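FOR IMMEDIATE RELEASE

Gudberg Opens the Doors of Its Yellow Kitchen, and Everyone Who Cooks Is Invited to Come and Look

DOUCET, 17th March – Gudberg, the family-run kitchen workshop that has been fitting out homes in and near Doucet for longer than most of its customers have been washing dishes, is very happy to announce that its new demonstration kitchen is finished and open to visitors. The room sits on the ground floor of the old Busel building and has been set up as a real working kitchen, with running water, a plugged-in dishwasher and a cupboard full of plates that do get dirty.

The idea came out of a long round of conversations with people who had already bought a kitchen from the company. Last September, Gudberg wrote to 205 past customers and asked them one simple question: which part of your kitchen do you wish you had tried before you paid for it? The letters and calls that came back (and some of them were very long, and very welcome) had surprisingly little to say about ovens. People wanted to talk about the sink, the counter beside it, and whether there was room to stand at the dishwasher with the door down while somebody else was trying to get past.

So that is where the new room begins. The worktop is pale with a fine white speckle, and visitors are encouraged to lean on it, set a bag of groceries on it, roll out a bit of dough if they have brought some along, and generally treat it the way they would treat the counter at home.
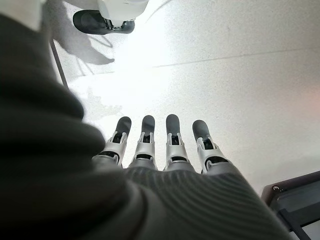

At the speckled work surface in Gudberg's new demonstration kitchen.

"We have always felt that a counter is something you get to know with your sleeves rolled up," the company said in a statement prepared for the opening. "A sample the size of a playing card is a fine thing to carry home in your pocket, but it won't tell you how a surface feels when you are wiping it down at the end of a long day, and we would so much like people to find that out before the truck pulls up."

The cleaning-up side of the kitchen runs along a warm yellow wall, a color that was argued over for weeks and that the whole workshop has since grown very fond of. A long white countertop carries a tall gooseneck faucet and an undermount stainless steel double sink, with a deep rectangular basin on the left for the big pots and a smaller one next to it, where a metal rack sits down inside. Keeping the rack in the smaller basin was a suggestion from one of those letters, and it leaves the larger basin free for soaking.

Under the counter are plain white cabinets with flat, handleless fronts. Handles were the other great subject of the letters – it seems a good many people have caught an apron pocket on one – and Gudberg decided to leave them off this run altogether. The dishwasher is built in at the right-hand end, and the counter above it has been kept clear so that there is somewhere to put clean dishes down while unloading. Visitors are welcome to drop the door, stand where they would normally stand, and see how much floor they have left.
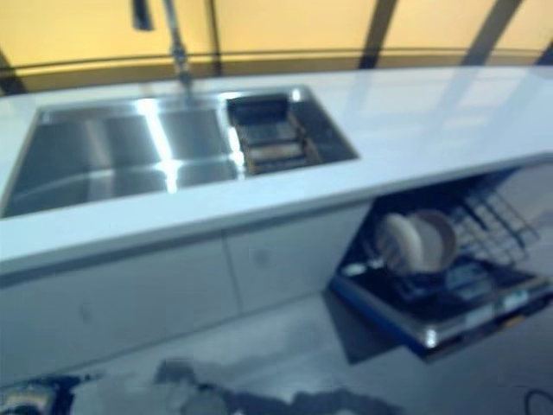
Visiting the Kitchen

Admission is free and no appointment is needed for a look around. Anyone who would like to stay longer can reserve a cooking hour, which means the use of the full room, the pans and the dishes, with a member of the workshop close by to answer questions and otherwise keep out of the way. There are 83 cooking hours in the first round of bookings, and they can be reserved at the front desk or by telephone. Please bring your own ingredients. Tea and coffee are provided, and children are welcome as long as there is a grown-up with them near the stove.

The Skulov Evenings

Beginning in the second month, the room will also host the Skulov Evenings, a run of 13 informal get-togethers on the everyday side of keeping a kitchen. Subjects planned so far include caring for stainless steel, loading a dishwasher without a family argument, and planning a small kitchen for two cooks. Each evening ends with supper and, naturally, with the washing up.

About Gudberg

Gudberg designs, builds and installs kitchens for houses and apartments in Doucet and the surrounding towns. The workshop has completed over 1,417 kitchens to date and continues to make all of its cabinets in its own shop. Press visits and photographs can be arranged through the front desk at the Busel building during normal opening hours.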